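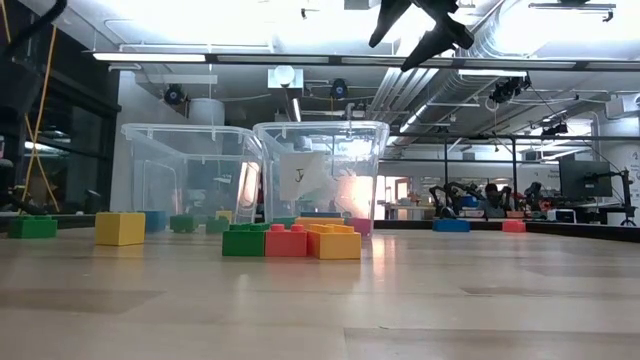 I have been meaning to write about the attic since January, and every time I sat down to do it I ended up back up the ladder instead, "just checking one thing," and coming down two hours later with dust in my hair and an armful of my mother's old recipe cards. So if this post wanders a bit, please forgive me. The attic wandered too.

We moved into this house 22 years ago, and I think it's fair to say we have never once thrown out a box. When the kids outgrew something it went up. When the kitchen was redone, the old drawer pulls went up (in a coffee can, with the screws, very responsible of me). My husband's college notes are up there, along with a fondue set still in its tissue paper and a lamp that I have disliked since the day it was given to us.

My friend Melati Liem did her own house last year and gave me the best advice I got, which was to start with the things that have no feelings attached. Cords, paint cans, instruction manuals for toasters long gone. I filled 40 bags that way and hardly felt a pang! Then I got to the toys and the school papers, and I slowed right down.

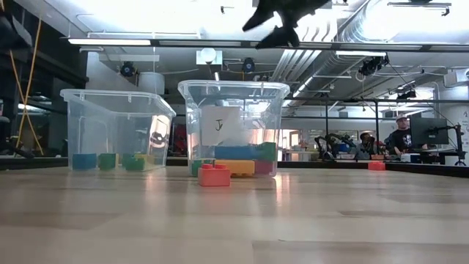

What surprised me was how little the kids wanted. I had pictured a tender afternoon with all of us on the floor, passing things around and telling stories. My son asked for his rock collection and one stuffed rabbit. My daughter wanted her spelling medal and then asked what was for lunch. I was a little hurt, I'll admit, but I got over it by the time the soup was hot – they had kept the stories, I suppose, and didn't need the shoeboxes.

The recipe cards I'm keeping, every last one, even the gelatin salad. Some of them have notes in the corner, like "too dry, ask Rizal." That would be Rizal Rondonuwu, who lived next door to my parents and baked better than anyone on the street. I had forgotten all about his banana bread until I saw his name in her handwriting, and I made it that same evening with three very sad bananas.

There are still a dozen boxes along the back wall that I haven't opened, and the lamp is sitting in the hallway waiting for someone to drive it to the thrift store. I'll type up the banana bread recipe for next time, once I work out what she meant by "a good cup" of sugar.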